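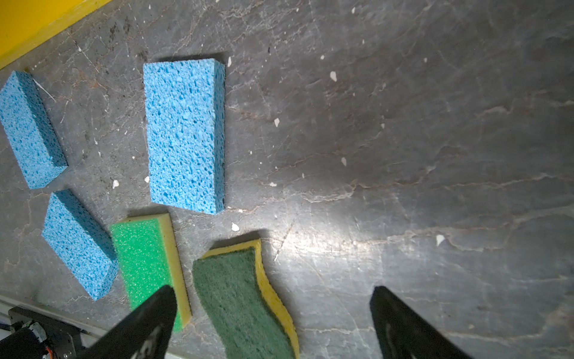

Serpil Dönmez has asked whether a kitchen surface that looks clean may be treated as clean, and whether the second wipe in the two-stage method may be left out when a room is busy. The answer given in this unit is no in both cases, and students will be expected to explain why in the written paper.

Food Hygiene and Kitchen Practice
Unit 4: Cleaning and Disinfection
Bilgate College, Nornham site
Handout revised Aug 27, 2019

Terms used in this unit

Cleaning is the removal of food, grease and dirt, normally with detergent and warm water. Disinfection is the reduction of bacteria to a safe level, by heat or by a chemical product. A disinfectant works poorly through grease, and cleaning must therefore come first. A sanitiser combines a detergent and a disinfectant in one product, but a heavily soiled surface still needs two applications.

The two-stage method

Loose food is cleared away and the surface is washed with detergent. It is then rinsed. Disinfectant is applied at the strength stated on the label and left for the full contact time, which for the product used in our practical rooms is 60 seconds. The surface is left to dry in the air where possible. Students are reminded that contact time begins when the whole surface is wet.

Cloths and sponges

Any porous material holds water and food particles, and bacteria multiply readily in both. Sponges used for washing up should not be used on surfaces where ready-to-eat food is prepared. Colour coding is of value only if every member of staff knows the code, and the code differs between kitchens. Disposable cloths are preferred after contact with raw meat or poultry.

Reading and assessment

Read the Drullham case study before the seminar, paying attention to the cleaning schedule and to the gaps in its signatures. The written paper is marked out of 100 and is sat in June. Questions on this handout should be sent to Walid Moussa.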